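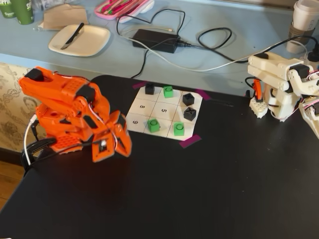 Gallegos opens the Enorau collection of paper games to libraries, schools and family homes

DRULTBRIDGE, January – Gallegos, a small publisher of paper games and puzzles, announces today the opening of the Enorau collection. It is a catalogue of games which can be printed on one ordinary sheet and played on any table, with small pieces that most households already have. The collection is available from this month to public libraries, schools, seniors' residences and families. The first edition contains 400 games. Every one of them was tested by players before it was accepted.

The work on Enorau began at the kitchen table of our former office on Gullow Street. At that time the company printed mostly calendars and colouring books, and the games were something we made in the quiet weeks after the holidays. A teacher from the neighbourhood asked if she could copy one of the sheets for her class, and later she came back and asked for more. From these visits the idea grew slowly. We decided to put the sheets in order, to write the rules in a clear way and to offer everything in one place.

What is in the collection

The games are sorted by the time they need and by the number of players. The shortest ones take only a few minutes and are suitable for the end of a lesson or for a waiting room. The longest ones can fill an evening, and they have a line at the bottom of the page where the players can note the position and continue another time.

Many of the games use a grid with numbers. Others use a winding track, a map or a word square. There is also a section of games that come from older printed sources, such as parish newsletters and farm almanacs, whose rules were sometimes incomplete. In these cases our editors tried different readings of the rule and kept the one that gave the better game. A short note under the title tells the reader when this was done.

Each sheet follows the same plan. The playing area is on the front and the rules are on the back, in large letters. We do not use coloured areas to carry any information, so a sheet can be printed in black and white or copied on an old machine without losing something important. For players with weak eyesight there is a second version in a bigger format, to be printed on two sheets and joined with tape.

The pieces are not included. Buttons, dried beans, coins or small cubes from another game will serve very well, and the rules name the pieces only as "light" and "dark". We had a long discussion in the company about whether to sell a box of pieces together with the sheets. In the end we decided against it, as the cost of the box and its shipping would be higher than the cost of everything else.

"We wanted a thing that a librarian can take out of a drawer and use the same afternoon," said a spokesperson for Gallegos. "Many good games stay on the shelf because one part is missing, and then the whole box becomes useless. When a sheet of paper is lost, you print it again."

Tested with players in Drultbridge

Before the opening, the collection went through a test period of 20 weeks. During this time the sheets were placed in the reading room of the Drultbridge Public Library, in two elementary schools and in the common room of a seniors' residence near the harbour. The players could write their remarks directly on the paper and leave it in a tray. Over 4,000 sheets with remarks were returned to us.

The remarks were not always polite, and they were very useful. Children wrote that some rules had too many words before the game could begin, so the rules now start with the first move and explain the special cases afterwards. Players in the residence asked for bigger squares and for fewer games where one must remember what was played before. Several persons told us that a draw is a disappointing end after a long game. We have added a rule for breaking a tie to every game of more than half an hour, with the exception of two old games where the draw is part of the tradition.

One game was removed completely. It was called Lighthouse, and the first player could win it always if he or she began in the corner. A pupil in grade 5 found this out and explained it to us on the back of the sheet, with drawings. The drawings now hang in our office beside the printer.

"I had not expected how different the afternoons would become," said a librarian at the Drultbridge Public Library. "People who come in only for the newspaper sit down with somebody they don't know. After a while they ask at the desk whether we have a pencil."

Prices and access

Public libraries and schools can use the complete Enorau collection with a yearly licence of $20 per building. The licence permits unlimited copies for use inside the building, and the visitors may also take a sheet home. A school with several buildings needs a licence for each of them, but a portable classroom on the same property does not count as a separate building.

Families can buy single booklets at $3 each. A booklet has the sheets already printed on heavier paper, with holes for a binder. Booklets can be ordered by mail or bought at the counter in Drultbridge, and bookshops that wish to carry them may ask us for the trade conditions. We ask customers from outside the province to allow some more time for delivery in the winter months.

Seniors' residences and hospital wards receive the licence without charge during the first year. They only have to send us a short letter with the name of the institution and an address to which the big-format version can be sent.

The rules are available in English and French. The French texts were not translated word by word but written again by a second editor, who played every game from the English rules first. A few word games exist only in one of the two languages, for reasons that will be clear to anyone who tries them.

Next steps

A supplement is planned for the spring. It will have games for a long car trip, where loose pieces are not practical and everything is done by pencil. We are also preparing a set of blank sheets with different grids, together with a guide for teachers who want to let their pupils invent a game of their own. The guide describes how to test a new game with a partner and how to write a rule so that another person understands it without help.

Readers who know an old paper game from their family are invited to send it to us. A sketch on any kind of paper is enough, and the rules may be in any language. If the game is accepted, the name of the family and the town will be printed on the sheet, unless the sender prefers otherwise. We return all original papers by registered mail.

The Drultbridge Public Library will hold an open table with games from the collection every afternoon until the end of the month, starting at 2 p.m. in the reading room. Entrance is free and registration is not necessary. Children under eight should come with an adult.

About Gallegos

Gallegos publishes games, puzzles, calendars and colouring books on paper. The company is owned by the people who work in it and prints all of its products in Drultbridge, in a former dairy which it shares with a bookbinder. Enorau is its first collection made for libraries and schools.

Sample sheets for review are available to editors of newspapers, magazines and teachers' bulletins. Please write to the Gallegos press desk in Drultbridge and mention whether you need the English or the French version. Requests are answered in the order in which they arrive.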